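Marmalade month is back at Torkenthorpe

Every January the village hall kitchen smells of boiling peel for a fortnight, and I could not be happier. The marmalade swap is now in its 15th year, and last time we passed 264 jars across the trestles in a single afternoon – a record for us!

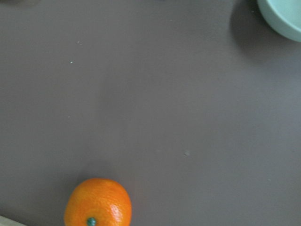 Seville oranges are only in the shops for a few short weeks, so get yours early and freeze them whole if you can't cook straight away. They go into the freezer just as they are and lose very little. If you miss them altogether, don't give up, as a bright orange mandarin like this one makes a softer, sweeter preserve, lovely on a crumpet, though you'll want plenty of lemon alongside to help it set.

Wenche Viklund is running the beginners' table again and has promised to bring her grandmother's preserving pan, a huge thing that takes two people to lift.
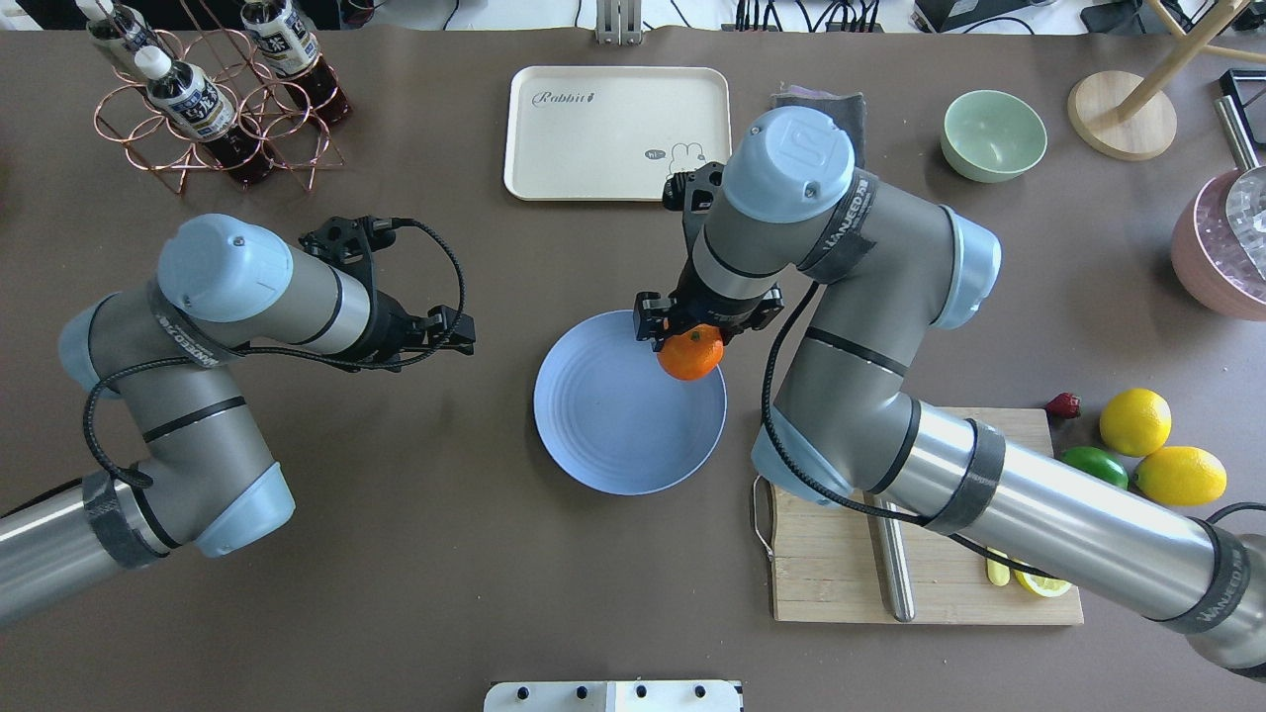
She'll be starting with the overnight soak, then on to the cold saucer test, which frightens people far more than it should. Put a blob on the saucer, wait a minute, push it with your finger. If it wrinkles, you're there.

Jae-in Um won best thick cut last year with a lemon and lime recipe, and has kindly let us print it on the back page. Do try it – it's sharp enough to wake you up properly.
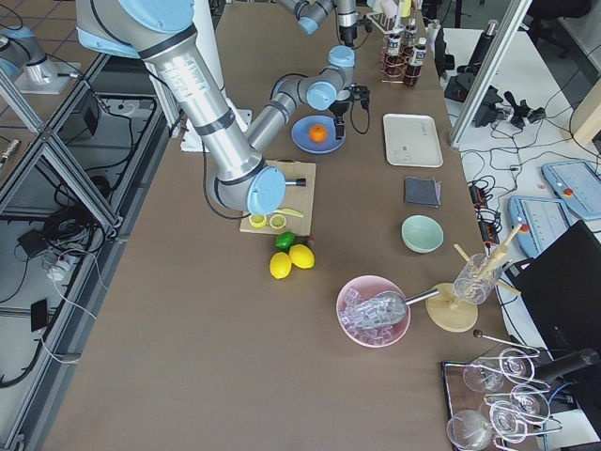

Lemons and a lime, with a couple of slices on the board.

Gyu-bin Cha needs clean jars with lids, any size, left in the crate by the hall door.

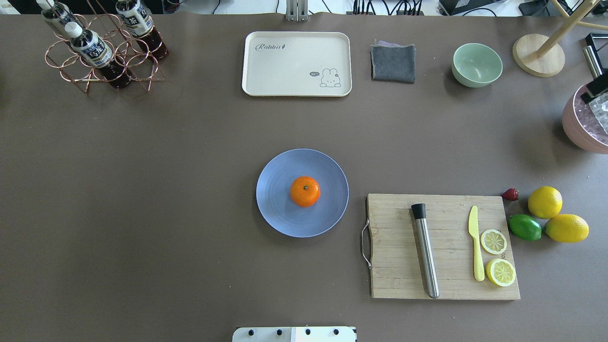 Please soak the labels off first if you can. Entries for the judged classes close at 9 in the morning on swap day, and Ok-hee Yook has the forms.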